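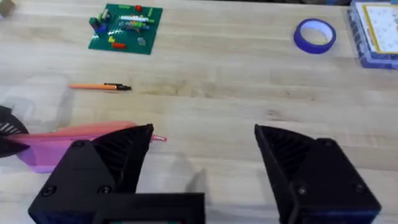 I got to Bontu Asfaw's studio with paint on my sleeve before I'd even said hello. She keeps a row of damp panels on the stair rail, and I leaned on one (sorry, Bontu!). She laughed, handed me a rag that smelled of spike oil and told me to mind the next two as well.

Her new show, Endale, opens in December at the Clutano gallery, and I'd asked to talk about it because I couldn't work out how she was doing it. The paintings are landscapes, more or less, but the surface is egg tempera at the bottom and oil on top, and the greens seem to come from a long way back.

"You're supposed to do the fat over the lean, everyone learns that," she says. "I just make the lean part do a lot more work. Some of these have 30 layers before any oil goes near them."

Thirty! I asked if she gets bored. "With the first ten, yes. I put the radio on."

Bontu came to this sideways. She studied printmaking, and for years she made small etchings of market stalls and bus stations that sold well enough. Then a friend took her to see a church ceiling painted on cloth, and she stood under it until her neck hurt. She went home and bought a dozen eggs.

"The first ones cracked like a dry riverbed," she says. "I'd used too much yolk and a terrible cheap panel. I've still got one in the bathroom. I quite like it now."
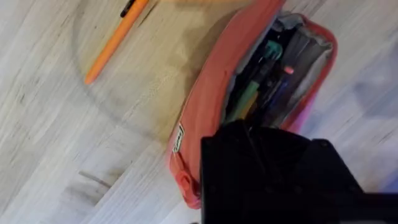 She draws everything out first, and she's fussy about it. The underdrawing for the biggest picture, Grumora, took longer than the color did. It's 270 centimeters wide and wouldn't go up the stairs, so she painted it in two halves and didn't see them side by side until the gallery van came. I said that sounded terrifying.

"The horizon was off by a finger's width," she says. "I was so upset for a day. Then Letay came and looked and said, leave it, that's where the hill is."

Letay Wako taught her at college, and her name comes up a lot. The two of them still swap work every few months, and they don't go easy on each other. There's a gray sky in the show that Bontu repainted four times after one of Letay's visits. I asked which version ended up on the wall, and she said the first one, more or less, and that she hasn't told her yet. (Hello, Letay.)

We talked about money for a bit too. The pigments for this series came partly out of a Trovura grant, and she went straight for a proper malachite, which she grinds herself and which she describes as "like trying to paint with sand until suddenly it isn't." She still has half a jar, and she isn't sharing.

Before I left I wanted to know what comes next, and she pulled a face. She'd like to go back to etching for a while, small plates, black ink, nothing that needs an egg. But she has also been looking at a long narrow panel that's been leaning behind the door since spring.

"I've primed it," she says. "So I suppose that's that."

The show runs through the end of the month, and the two halves of Grumora are on the back wall as you go in.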